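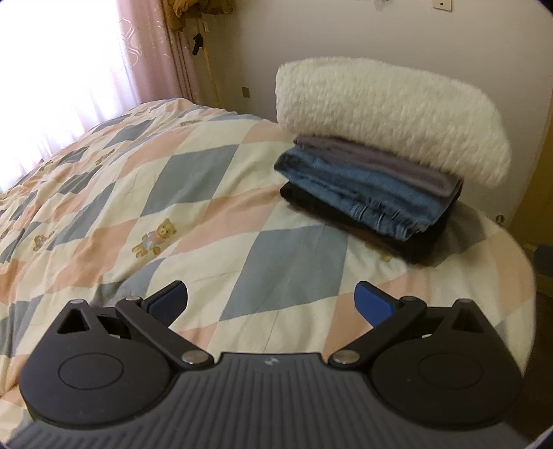 Zotell Home Linen Service, Tedville
Progress report to Nostgate, work package 3: folding and put-away
Period ending December 2021
Prepared by Settimio Ferri, operations

1. Status

Work package 3 is on schedule for data collection and behind schedule for the trial of the folding cell. Spending is within the approved budget. No change to the scope is requested in this report. One change to the order of tasks is requested in section 6.

2. Work done in the period

Home staff recorded 296 complete runs with the hand-held grippers. A run counts as complete when it starts with the item unfolded and ends with the item placed on a stack or on a shelf, with no break in the recording. Runs that were stopped and restarted are kept in a separate folder and are not part of the figure.

Items handled were trousers (mostly jeans), fleece tops, T-shirts, towels and blankets. Stacks are built on whatever surface the customer normally uses, in most homes the bed. Early in the period we asked staff to carry a folding board so that all runs would share one background. They stopped using it after the second week, as it took up the space where the finished stack had to go. The engineering team at Riihimäki reviewed runs made with and without the board and had no objection to dropping it. Patterned covers remain in the recordings for this reason and do not need to be changed or covered over.

Thick items are the weak point. The opening of the gripper fingers is enough for denim and for a single layer of fleece, but a folded blanket compresses unevenly and tends to open again when the fingers release. Staff found that placing the blanket last, on top of the stack, gave fewer failures than placing it at the bottom. This is the reverse of the order in our own training sheet, which puts the heaviest item first. The sheet has not been revised yet. Customers' preferences on stacking order were never recorded, so we do not know whether it matters to them.

The Tedville plant received the folding cell and had it bolted down and wired. It has run only with test towels. The guard on the infeed side did not match the drawing and was returned. The replacement arrived too late for the trial to begin in this period.

3. Effect on staff

The proposal asked us to report on this separately.

Recording adds time to each home visit. A folding task done with two grippers is slower than the same task done by hand, and the difference does not go away with practice. It gets smaller during the first several visits and then stays level. We had planned on the basis that it would keep falling. Visit schedules were rewritten in the middle of the period to allow 30 extra minutes on any visit where runs are recorded, and no staff member is given more than one such visit per shift.

Three staff members reported sore wrists. All three had been holding the tool with the elbow raised to keep the view clear of their own sleeves. We lowered the working position where the furniture allowed it, which on a low bed means kneeling. Kneeling pads were bought from the consumables line. One of the three has moved off recording at her own request and is back on her normal route with the same hours and pay.

Pay was the subject of most of the questions raised at staff meetings. Recording is paid at the normal hourly rate plus a fixed allowance for each visit. Several people asked whether the allowance should follow the number of runs. We decided against this for the pilot, on the grounds that it would reward short and careless runs, and said so at the meeting. Not everyone agreed, and the question will come back when the pilot ends.

The second most common question was what happens to folding jobs at the plant once the cell is in use. The written position, which was posted next to the time clock, is as follows. The cell will take flat items first. Staff who now fold flat items will be moved to inspection, sorting and mixed garments, and no plant position will be closed during the funded period. The statement does not cover the time after the funded period. Staff noticed this and asked for it to be extended. Management has not given an answer.

Inspection is different work from folding. It is done standing still, it needs better light, and it has more stops. Two people have tried it for full shifts. One prefers it. The other found the waiting between batches tiring and asked to rotate with sorting every few hours. Rotation will be built into the shift plan from the first day of the trial.

4. Homes and consent

Recording takes place only in bedrooms and laundry areas named on the consent form. Customers can withdraw a visit afterward by phone, and the runs from that visit are then deleted. Two customers did so. Family photographs, mail and anything else that could identify a person are turned over or moved before recording starts, with the customer's permission, and put back before staff leave.

A few customers agreed to the recording but later told the driver that they would have liked to see what was kept. We now offer to show the last run on the staff tablet before leaving. Most decline.

5. Facilities

The folding cell stands in the old pressing room at Tedville, in the part of the building that dates from 1929. The floor there slopes toward a drain that is no longer used. The cell was leveled with steel shims, but the output table was not, and test towels drifted toward one edge during the first run. A leveled table is on order. The cost was taken from the contingency line — the only draw on that line so far.

Lighting over the inspection bench is still the original fitting. A quote has been requested.

6. Change requested

We ask Nostgate to approve starting the plant trial with towels only and moving blankets to the end of the trial. The original plan had both in the first stage. The home recordings give us little reason to expect that blankets will work early, and a first stage with a high failure rate would put more manual refolding on the same people who are learning inspection. Total trial length and cost stay the same.

7. Next period

Begin the plant trial once the infeed guard has been fitted and signed off. Continue home recording at the current rate, with more fleece and fewer T-shirts, as asked for by Riihimäki. Revise the stacking order on the training sheet. Repeat the staff survey in March, using the same questions as the first survey plus one on rotation.

Open items carried forward: statement on plant positions after the funded period; recording allowance; lighting quote; return shipping charge for the infeed guard, which the supplier disputes.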